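How to Run a Two-Arm Gear Demonstration at Your Open Day

Last July our workshop in Naltcombe opened its doors to the public, and 1,161 people came through. Many of them stopped at the table where two small arms were working with a plastic gear. Afterwards Subbarao Venkataraman, who teaches the evening group at Misham, asked me to write down how we prepare the table, so that his students can do the same. I have tried to keep everything in the order in which you will need it.

What you need

Two small arms with two-finger grippers, mounted facing each other
A plain cloth, large enough to cover the full work surface
One plastic spur gear in a strong colour
A little soft tape for the fingers
Two people, one for the controls and one for talking

Step 1. Prepare the cloth and the gear

Lay the cloth over the table before you switch on the arms. We use a teal one. The fold lines do not matter, but a thick wrinkle under the gear will make it tilt, so press the middle with your hand. A blue gear on green is easy to see for visitors who stand in the second row.

Do not choose a gear which is too thin. The fingers must have something to take hold of at the edge, and a very thin one slides away over the cloth.

Step 2. Teach the approach

Move the arm slowly until the fingers point down at the rim of the gear. Save this position, then make a second one higher up, so the arm always comes from above. Small pads of tape on the fingers help with smooth plastic. At Tredgate they work without pads, and they told me that they repeat the teaching every morning.

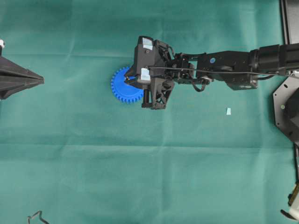 Step 3. Set the waiting position

Between two rounds both arms should wait with the gear lying free in front of them. This is the moment when visitors ask their questions, so leave it long enough. We began with a pause of 10 seconds and changed it to 16 after the first hour, as the children wanted to look closer.

Keep the fingers level and pointing towards the gear. People understand then what will happen next, even if they arrived in the middle of your explanation.
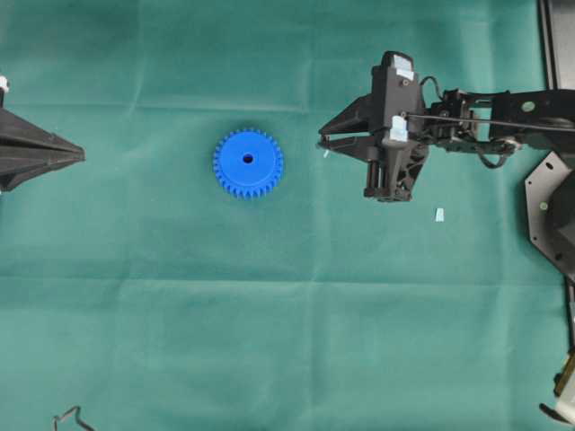

The gear lies flat between the two grippers, with its teeth and centre hole in clear view.

If the gear moves a little from its place during the day, put it back by hand while the arms are stopped. Mark the place on the cloth with a bit of chalk. I forgot this in the first year and had to teach the positions again during lunch.

Step 4. Check the fingers from close

Before the doors open, close each gripper fully without the gear and look at the tips. They should meet at the same height. If one tip is in front of the other, the gear will turn when it is gripped. Mr Fuchs, our oldest member, does this check with a strip of paper - he closes the tips on it and pulls.
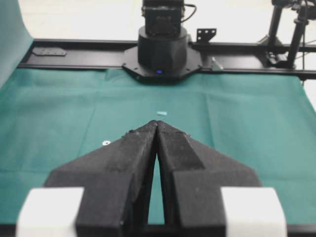 Do the check again after the midday break, and look also at the screws on the fingers. Ours have made nearly 3,000 grips now and one screw became loose twice, both times in the afternoon.

Step 5. Talk to the visitors

Say first what the arms will do, then start the round, then be quiet. I used to talk during the whole movement, and people looked at me and missed the grip. The most common question is whether the arm "sees" the gear. Answer it simply and tell them which positions you have saved.

Keep one hand near the stop button when small children are at the table, and do not let anybody reach over the cloth during a round. When you close for the day, bring both arms to their rest position before you cut the power - otherwise they may drop onto the cloth.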